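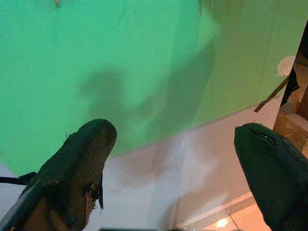 The bus to Tenddale was late, so she walked the last part with her bag on her shoulder. It was hot. The shop on the corner had closed and the sign over the door, Boutros, had lost most of its paint.

Her aunt's apartment was on the second floor. The key stuck, then turned. Inside it smelled of soap and old newspaper. The landlord wanted the place empty by the end of the month, and her brother had said he would come if he could get away, and then he had stopped answering.

She started with the kitchen drawers. There were rubber bands, a bread knife, bills from Gistberg Water going back years. One was for 90 dollars and her aunt had written "too much" on it in pencil. Under the bills was a bank book. The last line said 3026. She put it in her bag and then took it out again and laid it on the counter, where anyone could see it.

In the bedroom she took the coats down and folded them on the bed. A bus ticket fell out of one pocket. It was from April, one way to Trikik, and it hadn't been punched. Her aunt had not mentioned Trikik in her life. She sat down and read both sides of the ticket.

She called her brother. It rang seven times.

"Did she know anyone in Trikik?" she asked.

"Where's that?"

"Up north. Past the lake."

He said he didn't think so. He asked if there was much left to do. She said there was, and he said he would try for Sunday.

After they hung up she washed the one cup in the sink and hung the dish towel up to dry.

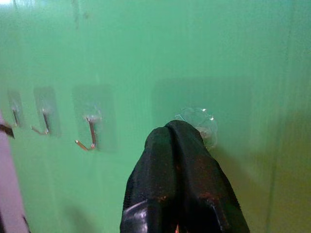
Sunday

He came at noon with sandwiches and a roll of trash bags. She showed him the ticket and he turned it over the way she had.

"Maybe she changed her mind," he said.

"Maybe."

They carried the coats down to his car. When he went back up for the lamp, she put the ticket in the pocket where she had found it and shut the trunk.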